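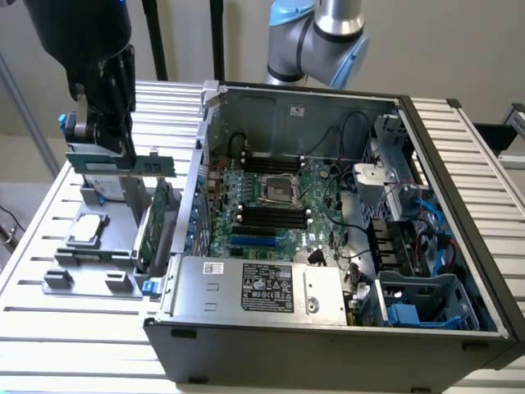
一、本期总体进展

致Wesano基金项目联络人 Jolien Jacobs：

很高兴向您汇报Nesemo旧机翻新计划的这一期工作。先说最让我们兴奋的一件事：装机台终于按新的布局跑起来了！上一期报告里我们还在抱怨零件东一堆西一堆，找一块扩展卡要翻三个抽屉，现在台式机箱侧放在铝制条板台面上，侧板取下，内部朝上，要装的东西就放在左手边的灰色零件托盘里，处理器、硬盘、扩展卡各有各的位置。光是这一项改动，就让整个房间的气氛不一样了。

截至本期末，计划累计收到旧台式机541台，大部分来自Lemetti一带的学校和两家搬迁的事务所。本期完成翻新并交付39台，比我们自己定的目标还多一些。另有20台已经检测完毕，正在等内存条。

二、装机台与零件托盘

铝制台面是今年春天用贵方第一笔拨款买的，当时组里有人嫌它太大，现在没有人再提这件事了。条板之间有均匀的缝，夹具和托盘都可以固定在上面，机箱翻来翻去也不用担心划伤桌子。

托盘的样式改过好几稿。第一稿的槽太浅，扩展卡一碰就倒；第二稿加深以后，手指又伸不进去。Aarne Pesonen在Miettinen的车间里磨了两个晚上，才定下现在的样子：扩展卡竖着插在槽里，处理器放在左前方的格子里，用灰色的托座垫着，硬盘立在靠后的位置。我们特别喜欢处理器的这个格子，以前大家习惯把它随手放在防静电袋上，找的时候常常连袋子一起拿走。

现在每台机器开工之前，先由一个人按清单把零件配齐放进托盘，再交给装机的人。托盘里少了什么一眼就能看出来，装到一半才发现缺件的情况，本期只发生了两次，两次都是清单本身写错了，已经改正。

三、装机流程

流程文件更新到了第2版，主要变化如下：

1. 开箱后先除尘，再拍照存档，然后才拆零件。旧版把拍照放在最后，结果线怎么走的谁也记不清。
2. 主板留在机箱里检测。只有插座或电容有问题时才整块取下。
3. 处理器插座的金属压框和拉杆单独检查一遍。旧机器的拉杆容易变形，硬压下去会伤到触点。
4. 内存插槽两端的白色卡扣逐个扳动，确认没有断裂，再插内存。我们常处理的一种绿色主板，处理器插座上下两侧各有一组黑色内存插槽，装的时候要对照说明书，弄清先插哪一组。
5. 扩展卡最后装。拿卡只拿边缘和金属挡板，不碰芯片。
6. 合上侧板之前，由第二个人复查一次，签字。

Ritva Riihimäki把每一步写成了一张小卡片，字很大，挂在台子旁边。新来的学员第一天就能照着做，她还专门收集了大家看不懂的句子，已经改了一轮。说起来有点不好意思，最难懂的那几句是我写的。

四、培训

本期有两批学员参加了装机培训，上午讲解，下午动手。上一批学员里最常见的错误是处理器方向放反，这一期我们让每个人先在一块报废主板上练习，练到自己有把握再上台。效果很好，本期没有损坏一个插座！

Lenni Mustonen从学员转成了助教，这是我们特别高兴的一件事。他对散热器很有研究，主板上那种小小的带鳍片的散热器，过去我们只是吹吹灰，他坚持要检查底下的导热垫，果然有不少已经干透了。导热垫因此列入了常备耗材，费用见随附的支出表。

学员反馈里提得最多的一条是希望多讲主板背后的接口。旧机器后部的接口种类杂，颜色又多，很多年轻学员没有见过其中几种。我们准备做一块接口样板，把常见的接口都装上去，可以随便插拔。

五、遇到的困难

内存条仍然是瓶颈。捐来的机器里内存往往已经被抽走，市面上的旧型号价格又涨了一截。Anjani Ismail正在和Miettinen商量，看能不能从他们的报废机里整批挑选，目前对方态度积极，数量还没有谈定。

硬盘擦除比预想的慢。我们坚持每一块都完整擦除并贴上标签，这一步不会省，但需要多一台擦除设备才跟得上装机的速度。这笔支出在原预算之内可以调剂，想请您书面确认。

另外，托盘目前只有一套定稿的样式，适合普通塔式机箱，小型机箱的零件放进去有些晃。Aarne已经在画小号的图。

六、下一步

十一月之前，我们计划把等内存的机器全部交付，做出小号托盘的第一件样品，并把接口样板用到培训里。流程卡片也会翻译成芬兰语和英语，方便Lemetti的合作学校直接使用。

如果您有机会过来，欢迎下午到装机间坐坐，那时候台子旁边最热闹，也可以亲手装一台试试。支出表和学员反馈汇总随本报告一并寄上，擦除设备的事盼您早日回复。

Nesemo旧机翻新计划 项目组

最后更新：11月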